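Kitchen wrap, drawers and boxes: which chores can a machine take over yet?

By Effie Moncrieff

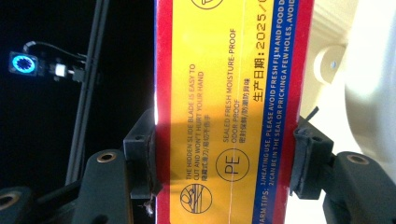 A box of cling film with a slide cutter, held from both sides by gripper fingers.

I keep a page of kitchen tips, and the question I get most lately is whether a household robot is worth waiting for. My answer depends on the chore, so I have sorted the small jobs of my own kitchen by how hard they are for a machine and added the tips I use while I still do them by hand. English is my second language, please forgive me if some words come out a little stiff.

Picking up a box of cling film

A closed box is a friendly object for a gripper. It has flat sides, it stands still, and you can press on it from left and right without much thinking. Moving it from the bench to the drawer is a job I would already trust to a machine, if the box is cardboard and in good shape. When the cardboard has gone soft the sides give in, and then even my own fingers leave a dent.

Tip: store long boxes all in the same direction, with the printed name up. It helps anyone who searches in the drawer, with hands or with anything else. In my house the Tresard drawer dividers do this well. I bought the wide ones and cut them down by 10 mm.

Reading the label

Machines have become good at reading print. On a box of wrap the small text is often sideways, in two languages, and half of it is warnings, but a camera does not mind to turn its head. What it should do with the warning is another matter. A blue strip that begins with "WARM TIPS" and speaks about heating and about pricking a few holes is clear to a cook who has once opened a bowl of very hot soup. I have not yet seen a kitchen program that connects these words with the bowl on the counter.

Tip: read the heating advice of your wrap before you put it in the microwave, even if you have used another brand for years. PE film and other films are not the same in the heat. I write a big M on the box when the maker allows the microwave, and nothing when I am not sure.

Tearing the film

Now we come to the difficult part. Film clings to itself, to the box and to your sleeve, and it has no shape that you can plan for. The start of the roll is nearly invisible. My neighbour's son is studying automation and he let me try the arm at his college, a Tirkora, with a roll of film. In 60 minutes we got one usable sheet, and I had found the loose end for it myself.

A slide blade makes a big difference for people, and I think also for machines. You pull the film over, hold it down, and push the slider in one line from side to side. There is no tearing with the wrist, and the hidden blade is kinder to the fingers than the metal teeth on the old boxes.

Tip: if you have lost the end of the roll, put a piece of sticky tape on your finger and touch it along the roll until the edge lifts. When the film tears in strips, leave the whole roll in the freezer for 10 minutes, then try again. Cold film is less sticky.

Covering a bowl

For this you need two hands which pull against each other, gently, and which feel when the film has caught the rim. I would not expect it from a household machine soon. Flat plates would come first, then straight containers, and a wet salad bowl with a pouring lip at the very end.

Tip: wipe the rim dry before you cover. Lay the film on the far side first and bring it toward you. For a glass bowl, wet the outside just under the rim with one finger, it holds better.

Emptying the dishwasher

Many readers ask about this one. Mugs and plates in a neat rack are possible in demonstrations, slowly. My dishwasher does not look like a demonstration. There are lids turned over with water in them, and a whisk that has hooked itself in the basket.

Tip: sort the cutlery when you load, forks with forks. Unloading is then a matter of grabbing each bunch by the handles. Turn the lids so that they lean, otherwise they collect water.

Wiping the counter

A flat, clear counter can be wiped by a machine today. The trouble is the word clear. Mine has a toaster, a Vávra coffee grinder and always some post.

Tip: keep everything that lives on the counter on one tray. Lift the tray, wipe, put it back.

What about the price?

I was quoted $2,891 for a small Jultow arm, without the gripper and without anybody to set it up. For that money I can buy very many rolls of film – and the arm would still need me to find the end. My neighbour's son thinks I am too strict, and that the closed box and the flat plate are already a good beginning. I told him he may bring the arm for the dishwasher when it can manage my whisk.

Next month I will write about jar lids, so if you have a good way to open a stubborn one, please send it to me before the end of February.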